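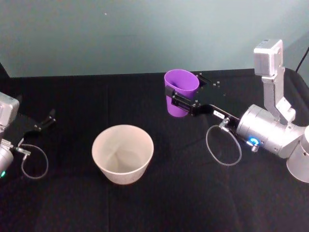
The table with the black cloth, Sastex

Hello, and thanks for clicking through! I started Sastex after years of writing timetables for a railway company, where I kept getting pulled into meetings about people walking on the line. Short cuts, mostly. A hole in a fence, a path everyone's gran used, a station with the footbridge at the wrong end. I found I cared about those meetings a good deal more than the timetables, so off I went.

What we do is look at the places where people and trains get too close together. We stand by the crossing at 11 in the morning and again when school comes out, we talk to whoever is passing, and then we write it up in plain words for the council or the line's owner. So far we've covered around 80 crossings, from the goods branch at Turko up to the sidings at Naciri (bring a coat).

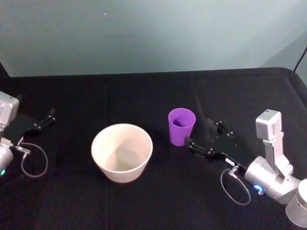 Do you only work on crossings with a road over them?
Most of our jobs are footpaths and farm tracks, and we're happy to look at a platform end or a broken fence as well.

We also plan for events. Fairs, bonfires and football crowds can all end up spilling towards a line, and the organisers have often never spoken to the people running the trains. I love this part of the job – it's mainly phone calls, maps and getting the right two people in a room. The fair at Eltov in June was our biggest yet, and the field there backs straight on to the track.

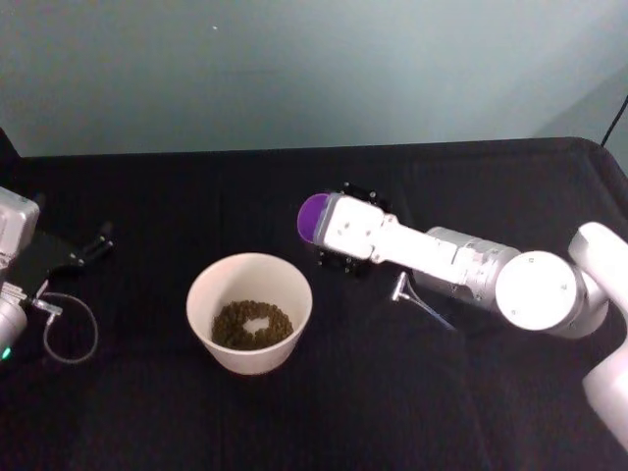 For that one we moved the food stalls to the far side, asked for a slow order of 60 kilometres an hour through the evening, and had stewards along the fence until the last train had gone. The full write-up is on our projects page, map and all.

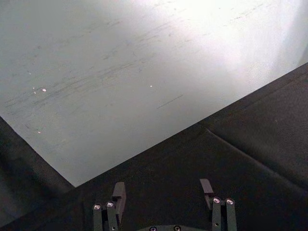

One of the Eltov stewards told us afterwards that the radio link to the signal box was the bit worth keeping, and that next year the briefing should be shorter. Fair enough – I do go on.

We're a small team, so give us 2 weeks for a reply to anything that isn't urgent. Site visits are booked through the contact form.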